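# Hand-Held Gripper Build: Progress Notes from the Shared Workshop

2025-11-27

This entry records the current state of the Coddale build, a pair of hand-held grippers assembled and tuned in a shared workshop. Work began in February as a private project on a kitchen counter and moved to the workshop once the number of cables became impractical. Readers who have followed the earlier entries will find the revised finger mounts and the new marker cubes described below.

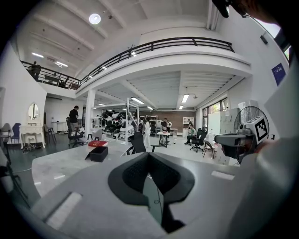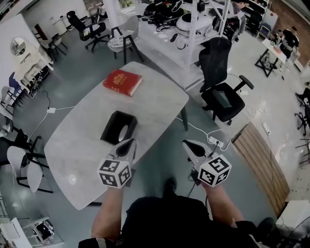 A gripper's own camera looks across the marble-patterned table toward the red book.

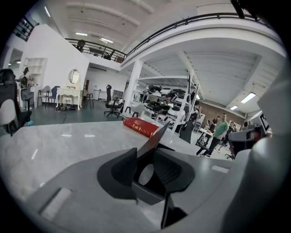

The present version of the tool is the third. The first used a straight trigger linkage, which bound at the end of its travel whenever the grip was squeezed off center. The second corrected the linkage but introduced play at the finger base, and small objects rotated in the jaws during a lift. Version 3 uses a single guide rail and a shorter pull. It has been in regular use for several weeks and the author considers the mechanical design settled for the time being.

## Marker cubes

The cubes are attached with two screws and a locating pin. Earlier cubes were held with double-sided tape, and their position shifted slightly each time a unit was set down hard. A shift of this kind is difficult to notice by eye but appears clearly in the tracking log as a constant offset between the two hands. With the pin in place, a cube may be removed and refitted without repeating the full calibration.

Matte label stock is recommended for the printed faces. Glossy stock was tried first and lost detection under the ceiling lights at certain angles. The edges should be trimmed with a fresh blade; a ragged black border costs more in detection than a slightly faded one.

## Recording and logs

Logging is handled by Paisan, a small set of scripts maintained by the author. The most recent batch contains 79 recordings, with 1693 seconds of usable motion after trimming. Recordings are discarded when either cube is lost for more than one second. This rule is strict — it removed a good deal of otherwise acceptable material — but it has made later processing considerably simpler.

Two faults remain open:

- The right unit occasionally starts its log late. The delay is constant within a session and can be corrected by hand, but the cause has not been found.
- Paisan writes a new folder when the clock is adjusted during a session. Until this is fixed, the clock should be set before the units are switched on.

## Parts and supply

The return springs are from Cleleck and have performed as expected. The rail was cut from Proline stock left over from a plotter the author built in 2008, and no more of that size is on hand. Anyone copying the design should check the carriage clearance before cutting a substitute, as the drawing assumes the older dimension. A revised drawing will be posted when a current part has been tested.

Finger pads should be treated as consumable. The author replaces them in pairs, including when only one shows wear, and records the change in the session notes. Uneven pads alter the closing width, and the resulting error was at one point mistaken for a fault in the scripts.

## Next steps

The next task is cable strain relief at the base of the grip. The current clip holds well but must be opened with a screwdriver, and it is too slow to remove between sessions. A snap-fit part has been drawn and will be printed in two thicknesses. After that, attention will return to the late start on the right unit — the author suspects the power-on sequence and intends to swap the two logging boards as a first check.

Corrections to the version 3 drawing may be left in the comments. Please include the sheet number.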